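6. When the hand marker drops out

I lost most of a February to this fault, so please read the section before you start swapping parts! The usual sign is that the hand on screen freezes, or jumps sideways, while your own hand carries on moving. Stop recording as soon as you spot it. Ernix doesn't know the data is bad and will happily save the lot.

CAUTION: If Ernix is driving the arm live, press the stop button before you touch the sleeve or the marker. A marker that comes back suddenly can send the arm lurching (mine went nearly 10 cm, and I wasn't ready for it).

6.1 Check the marker

1. Put your gloved hand in the tray and take hold of something, just as you would in a normal run. 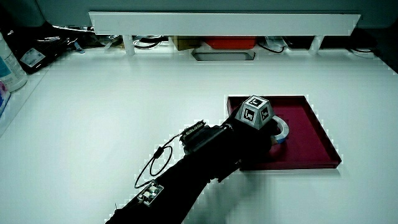

2. Keep still and look at the tracking window. You want a steady outline for 5 seconds.

3. Wiggle the marker gently with your other hand. If it rocks on its mount, refit it and calibrate again – don't just push it back and hope, as I did.

6.2 Check the cable

4. Follow the cable from the forearm module down to the small board on the sleeve. Leave a decent loop in it. Ruba Haddadin likes hers short and tidy, but a short one tugs at the plug when you stretch.

5. Now reach out slowly, touch the object with your fingertips and hold.

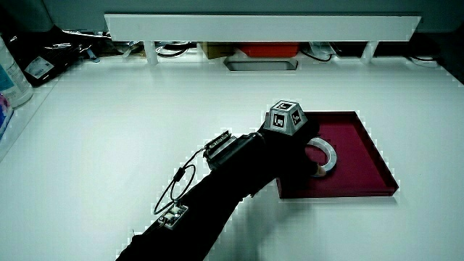 Do that 3 times, watching the log as you go. If "link lost" comes up on the reach, I'd blame the cable first. If the log stays clean but the outline still jumps, go back to step 3.

Note: send any sleeve that fails twice to Joar Magnusson at Benside, with the log.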